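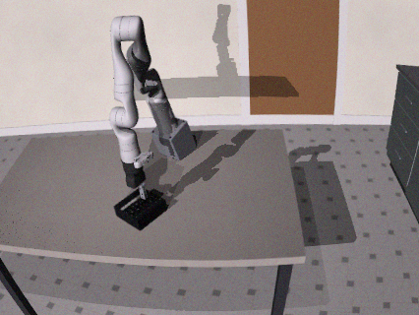
Clostport Camera Club: Minutes of the November Meeting

Held in the upstairs room at the Ho Building, 7:00 p.m. Present: 37 members and two guests. Apologies were taken as read from the sign-in sheet.

1. Minutes of the last meeting

Approved with one correction. Under "Lens library," the 400 mm lens was listed as overdue. It had been returned the evening before the meeting and was signed in the following week. The record has been changed.

2. Matters arising

The projector has been recalibrated. Two members still find that reds come up too strong on the screen. It was agreed to run the test slides again at the start of the next print night and compare them with the prints on the wall.

The key to the display cabinet has not been found. The building office has a spare and will lend it for the day when needed.

3. Club camera body

The club body is a Rondanus bought used six years ago. The shutter failed during the night workshop and the repair shop has given a price of $139 plus return shipping. Points raised:

The body is borrowed most months, mainly by new members who have not yet bought their own.
A newer Rondanus body would focus faster in low light, but it takes a different battery, and the club owns four of the old ones.
The older body has one card slot. A member who lost files from a school event last spring asked that two slots be a requirement for any replacement.
Resolution was not felt to be a problem. Nothing the club prints is larger than 16 by 20 inches.

A motion to pay for the repair was made, seconded, and carried, 29 in favor and 5 against, with three not voting. The question of a new body will come back in the spring when dues are in.

4. Firmware

Members using the current Rondanus models reported on the latest firmware. Eye detection is better with glasses. Several people said that their custom buttons were reset after installing it and had to be set up again by hand. The advice is to save camera settings to a card first and to start with a full battery. Anyone who would like help can bring the camera and its cable to the next meeting at 6:30 p.m.

5. Lens library

The 400 mm lens is now booked through the end of winter. Loan length was discussed. At present it is three weeks. Bird photographers would like to keep it that way and sports photographers asked for one week so that more people get a turn during the basketball season. Agreed to try two weeks and review.

The 400 mm lens must go out with its hood, foot, and case. The foot was missing on the last check and was later found attached to a tripod in the closet.

Filters are to be returned clean. The cleaning cloths in the drawer should not be used on anything until they have been washed.

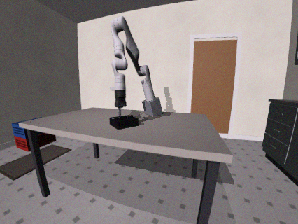 Robot arm and black box on the table, computer render.

6. Winter exhibition at Erngate

The Erngate library has offered its long hallway again. It has hanging rail on one side only, so the limit is two prints per member. Prints must be matted and ready to hang, with the title and the maker's name on the back. Sawtooth hangers will not work on the rail.

There was a long discussion about whether to have an open theme or a set one. The set theme last year brought in fewer entries but the wall looked better. A show of hands favored an open theme with a separate section for black and white.

The library has asked for no frames with real glass. Acrylic is fine. Members with glass frames already made up can ask about swapping at the framing evening.

7. Competition rules

A change was proposed to the wording on edited images. The present rule allows "normal darkroom adjustments," and newer members did not know what that covered. Proposed wording: cropping, exposure, color, noise reduction, and dust removal are allowed in all classes. Combining frames is allowed in the open class only. Focus stacking was added to the macro class after discussion.

No agreement was reached on software that sharpens or enlarges a file by adding detail. Held over.

8. Any other business

Parking. The rear lot will be closed for paving next month. Use the street or the lot at the bank after 6:00 p.m.

Used gear table. Sellers should mark each item with a price and whether the battery and charger are included. A light meter was left on the table in October and can be picked up from the front desk.

Coffee. The urn leaks at the tap. Bring a flask until it is replaced.

9. Action items

Send the club body for repair and ask how long the work is guaranteed.
Change the loan period on the lens library sheet to two weeks.
Confirm hanging day and take-down day with the Erngate library.
Circulate the new competition wording by email.
Rerun the projector test slides.

The meeting closed at 8:50 p.m. Print critique followed for those who stayed.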